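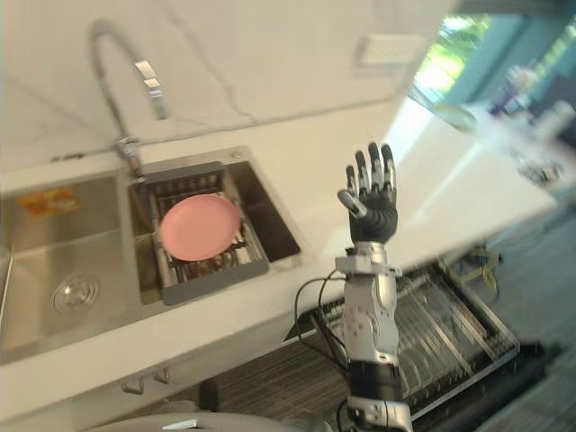
Skitport hand and arm, the kitchen kit

I run the break room and prep kitchen at Manalastas, and I've shared it with a Skitport since November. I still do the cooking (thank goodness!), but the plates are its job now, and my afternoons go to menus and ordering. Hanneke Willems on the late shift gets home earlier, and she's thrilled. The hand has five fingers, and we keep 2 spare fingertips in the drawer. New people need 11 shifts before they stop hovering – I sure did. Got a barcode on something? Leave the label on, it makes reordering easier.

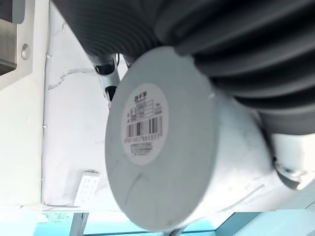 What you get

Arm, hand, wrist mount and cables. Ask for kit 114.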